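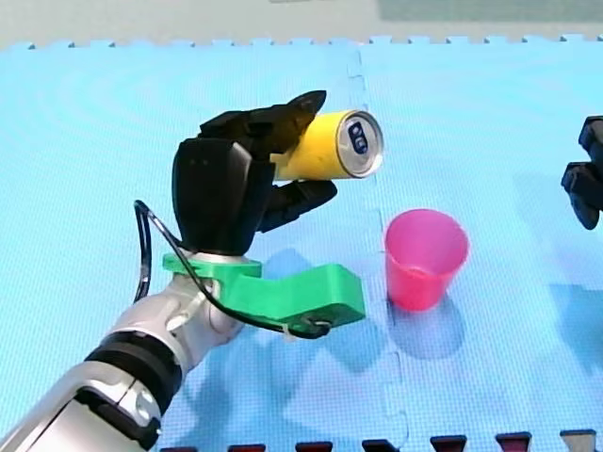
Version 4, page 1

CENDORA HOUSEHOLD CHORES, README

Maintained by Danjuma Oyelaran and Soledad Rosales. Last change of this file: April 4, 2021.

What is inside

Cendora is a collection of 1,629 recorded attempts at small kitchen chores, made with two robot arms on a foam mat. The chores are serving a drink, stacking cups, wiping a spill and putting lids on boxes. The arms were guided by a person at a distance, so the data shows what the hardware can do when a human is deciding. It does not show what the robot can decide alone.

Serving a drink

The robot hand holds the can on its side over the mat, and a plastic cup stands upright near it. A person does this work without thinking. For the hand it is the most difficult chore in the collection, and we recommend to begin with it only if you have patience. The grip must be strong enough that the can does not turn, but a thin can wall bends easily. When the can becomes lighter, the same grip is too strong.

Can it do the chores yet?

Our opinion is: some of them, slowly. Stacking cups we would already trust to a machine in a quiet kitchen. Pouring we would not. In a test by Amirul Yusof, a trained policy tried to pour 40 times and reached the cup with the liquid 29 times. A waiter with this result would look for other work.

Files

episodes/ one folder for each attempt
labels.csv chore, operator, result
splits.txt training and test lists
notes/ remarks of the operators, partly in Spanish

Known problems

The label "success" was given by the operator, and the operators were not equally strict. Delyth Probert has checked the pouring labels again, the other chores are not checked. Force values are missing in the oldest episodes. Please do not fill them with zeros.

Use

Free for research and teaching. For use in a product, write first to Chukwuemeka Ekwueme at Stisotden. Corrections to the labels are welcome, please send the episode number with them.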